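1/ I have finished reading the May issue of the casino magazine Foltusden, and I want to share a few notes about the new slot cabinets.

2/ The main article is by Damilola Nwankwo. She visited the Hudura hall and played 10 machines in one evening. Her favorite was Udow, the video slot with the fishing village theme.

3/ Udow has 224 ways to win and a bonus round with 13 free spins. I played it two times. The music is very pleasant, but the bonus did not come to me.

4/ She also writes that the hall has now almost 447 machines. For me this is too many, I prefer a small room. 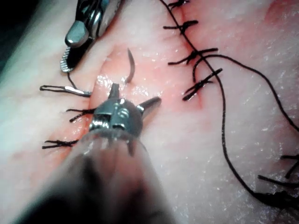
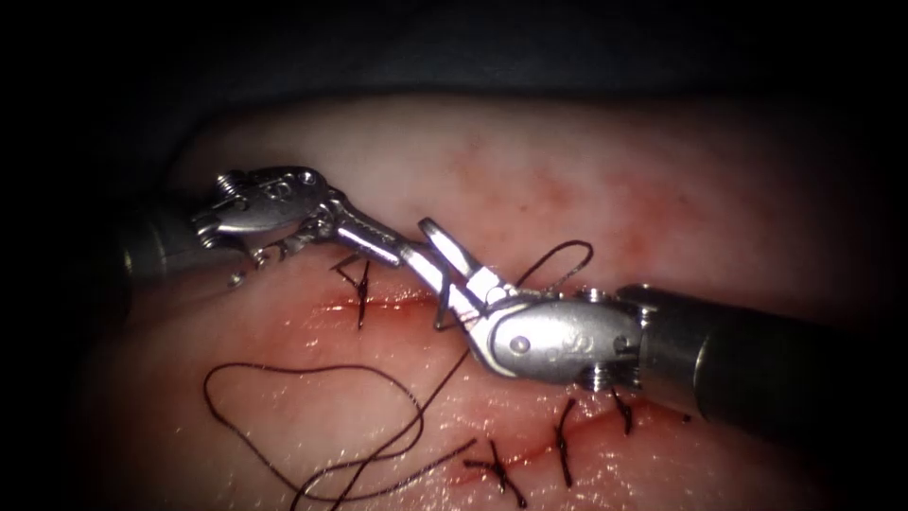
Two incisions with sutures.

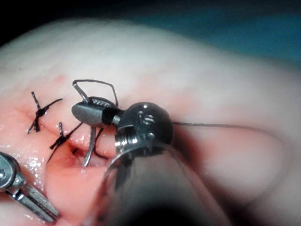

5/ In the next issue Esperanza Marchetti will write about the old Szűcs machines with the mechanical reels. I wait for this one with much interest.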